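7 Running the two-arm table on open day

7.1 Before the doors open

1. Switch on the Trornari controller and wait 90 seconds. Do not touch the arms during this time.
2. Check that the status lights on the arm bases are green. If any light is another colour, go to section 9.
3. Lay the brown mat on the table. Small wrinkles near the edge do no harm. Smooth out any in the middle.
4. Scatter the construction pieces by hand over the mat. Mix the colours and shapes. Leave no piece on top of another.
5. Load the programme "Visitor sort" and set the speed to 8 per cent.

Note: The speed setting goes back to its stored value after a restart. Set it again each time.

CAUTION: Keep visitors behind the floor tape whenever the arms have power. The emergency stop must be within reach of the operator, not the guide.

7.2 Giving the demonstration

1. Tell visitors that the arms are about to move.
2. Press Start. Each arm picks from its own side of the mat first.
3. Let the cycle finish before taking questions. The guide may talk during the cycle; the operator may not.
4. Press Hold between groups. The grippers keep their grip in Hold, so a piece may stay in the fingers. Do not pull it out. Press Release, with a hand held flat below the piece.
5. If a piece falls off the table, leave it until the arms are in Hold.

Note: T-shaped bolts may stand on their heads or lie on their sides. Both positions are allowed.
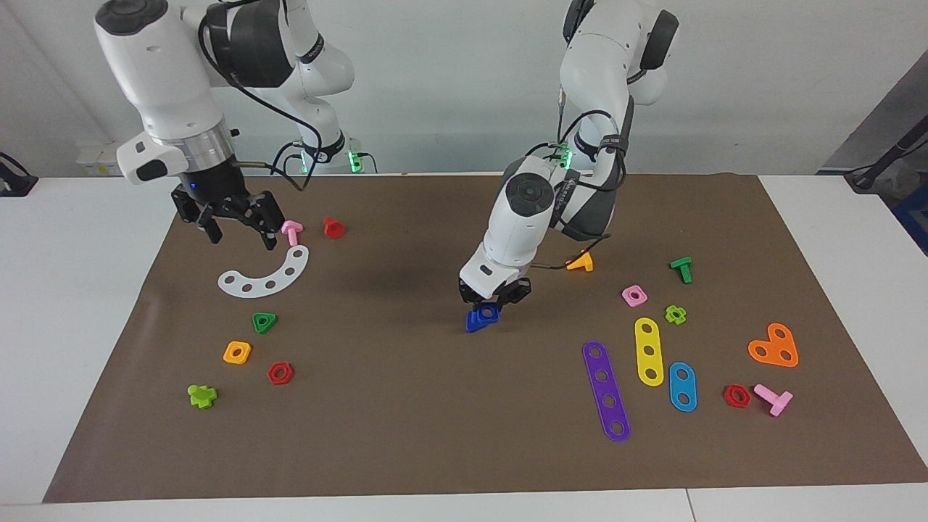 Can a visitor put a piece back on the mat?
Only with the arms in Hold and the operator's agreement.

7.3 Closing down

1. Press Hold, then Park.
2. Collect the pieces in the Fesemar tray and fold the mat.
3. Enter the cycle count in the log. The May open day closed at 542.
4. Switch off the controller.

Faults seen during a visit go to Akinyi Koech at the Biwott workshop, extension 98, before the next group is let in.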